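Frequently asked questions: the Cidau manipulation stack

Applies to the current release branch. Installation, licensing and calibration file formats have their own pages. Questions that come up on the user list more than once get moved to this page by Aurelia Surdu, and the wording is usually lifted from the original thread.

What does Cidau do, and what does it leave to me?

Cidau takes wrist camera images and joint states, and produces commanded joint positions for the arm and a commanded opening for the gripper. It covers state estimation, part localization, motion planning inside a tight workspace, and contact handling. It does not decide which part comes out of a chassis first. Task order comes from your own scheduler, or from Brutlow if you use ours. Safety-rated stopping belongs to the arm controller and must stay there.

Which tasks is it tuned for?

Work inside opened desktop computers: reaching to drive cages, release tabs, cable connectors and memory slots. The default cost weights, search radii and force thresholds all assume sheet metal close to the fingers and cables in the way. For open tabletop picking, load the profile named "flat" before anything else. Running the default profile on a table works but is slow.

How does the planner treat cables?

As soft volume. The perception node labels each pixel as rigid, soft or unknown, and the labels are fused into a local voxel map. Rigid voxels are hard constraints. Soft voxels carry a cost that grows with penetration depth, so the planner will brush past a cable when the detour is long enough and go around it when the detour is short. Unknown voxels are treated as rigid until they have been seen from a second viewpoint.

A connector is labeled separately from the cable it ends. This matters near the motherboard, where a thin lead and its plug may be only a few voxels apart and should not get the same cost.
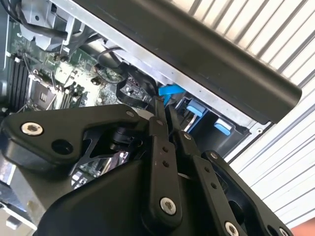 Yoga Pattinasarany: Soft cost alone was not enough on our cell. The path was fine going in, and on the way out the fingertip hooked a loop from behind. We ended up planning the retreat first and rejecting any approach with no clean way back. It costs planning time but the stops went away.

Retreat-first planning is now available as an option. Set plan.retreat_first to true. It is off by default because it doubles the number of planner calls per reach. Sites that mostly work on machines with long internal cables should turn it on.

Why does the gripper mask need to be regenerated after I change a screw or a bracket?

The wrist camera sees a large part of the gripper in every image. Those pixels are removed with a mask computed from the gripper model and the current finger opening. If the real hardware differs from the model, the leftover pixels enter the voxel map as rigid obstacles that travel with the hand. The usual symptom is a planner that reports a collision at the start state regardless of where the arm is.

Run the mask tool with the arm in free space. It opens and closes the fingers through the full stroke and writes a table with 596 entries, one per opening step. Values between steps are interpolated. Do not edit the table by hand; the checksum is verified at load.

Holes and cutouts in the linkage are filled by default. You can disable filling, but background seen through a moving cutout is a poor source of depth and we recommend leaving it alone.

How are release tabs and latches found?

In two passes. The first pass is a color and shape prior, run at low resolution across the whole image. The second is a pose refinement on each candidate, using the local geometry of the cage. Color by itself is unreliable. Data cables, drive caddies and case latches can all fall in the same range of blue, and a detector that trusts hue will try to press a cable. The second pass rejects candidates that have no rigid support behind them.

If a caddy type is missing from the library, record it with the Mahrous annotation tool. Six views are enough for most tabs. Spread them over the angles the arm will really use, and include at least one where a link of the gripper partly hides the tab.

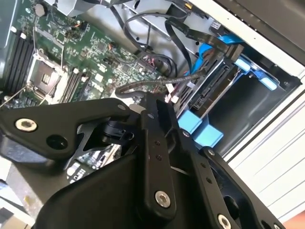 Once the new type is recorded, rebuild the library and rerun the regression set before using it on hardware. The set contains 1478 stored reaches and replays them without the arm. Any reach that changes from accepted to rejected, or the reverse, is listed with its old and new cost. A handful of changes after adding a type is normal. Changes on caddies you did not touch usually mean that the new entry is too loosely specified and is stealing matches.

Can localization run without fiducials?

Yes. The chassis pose is estimated from the long sheet-metal edges of the case and the outline of the motherboard. Fiducials are supported but optional, and most sites stop using them after commissioning. A tilted case is handled as long as the tilt stays constant during a reach. If the case shifts on contact, the tracker flags the jump and the current reach is abandoned — it does not try to correct in flight.

Bright ribbed or slatted surfaces near the case can produce false long edges. Use the workspace crop to exclude them.

What does "contact ambiguous" mean in the log?

The estimator measured a force at the fingertips that fits more than one explanation, such as a tab at the end of its travel and a finger pressed against the cage wall. The controller holds position, relaxes the commanded force and asks for one more image. If the image settles the matter, the reach continues. If not, it backs out along the stored path and reports the failure to the scheduler.

Hidayah Khoo wrote a short script that groups these events by approach direction. It is in the tools folder under contact_report. When most events share one direction, adjust the approach cone for that part before touching the force thresholds.

Does Cidau read connector labels?

There is an optional text module. It is used to confirm a connector type when a printed label is visible and is ignored otherwise. A label never overrides geometry. If the text says one thing and the shape of the housing says another, the connector is marked as unknown and left in place. Power connectors are the most common use, as several housings are close in size and differ mainly in what is printed on them. 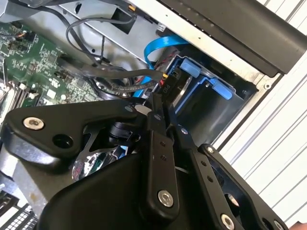

Can I run the planner and the perception node on separate machines?

Use the bridge package and keep both clocks synchronized. The planner discards any map update whose time stamp is older than its own joint state history, so a clock offset looks the same as a dead camera. Put both machines on a wired network. The bridge does not compress the voxel map.

Why does planning time vary so much between two similar reaches?

The planner is sampling-based, and narrow passages between a drive cage and a board are found by chance within the time limit. Fix the random seed when comparing configurations. For production, enable the path cache, which starts each search from the closest stored reach. Amirul Pasaribu measured the cache on the Prerkeck cell in October and the notes are in the repository, along with the settings he used.

Where should bug reports go?

To the issue tracker, with the log bundle attached. The bundle must include the mask table, the active profile and the last map before the failure. Reports that contain only a screen recording are closed. For questions about the regression set, write to Juwita Rahman through the user list.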